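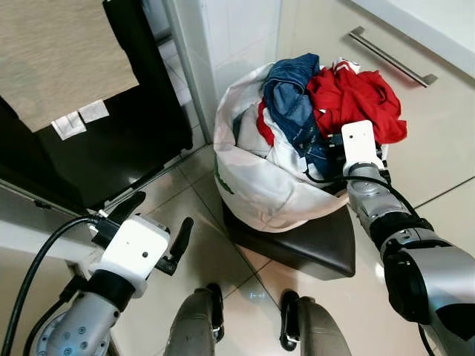

Laundry bag

A laundry bag is a soft container in which worn clothes are kept until washing, or in which they are carried to the machine and back. It is commonly made of cotton, canvas, polyester or a mesh. The bag differs from a hamper or basket in that it has no stiff frame, and for this reason it takes the shape of its contents.

Form and use

Most bags are open at the top or closed with a cord. Pale bags, in white or cream, are common in households, sometimes with a small printed mark on the side. A full bag bulges and its walls wrinkle, and heavy items such as jeans are often left folded over the opening. When the bag is overfilled, light garments hang down over the rim. It is usual to set the bag on a stool or a chair during sorting, so that the person does not need to bend to the floor.

Sorting

Clothes are normally divided by color before washing. Red cotton and dark denim may give color to white cloth, especially in the first washes. Denim is turned inside out in many homes, and pockets are emptied.

Care of the bag

Fabric bags are washed together with the clothes, at the temperature given on the label.

Local terms

In Friesen, the bag is called a "Monday sack" by older residents. The term was recorded by Tincuța Neagu in a list of 711 household words from the town.

See also: Hamper, Clothesline, Washing machine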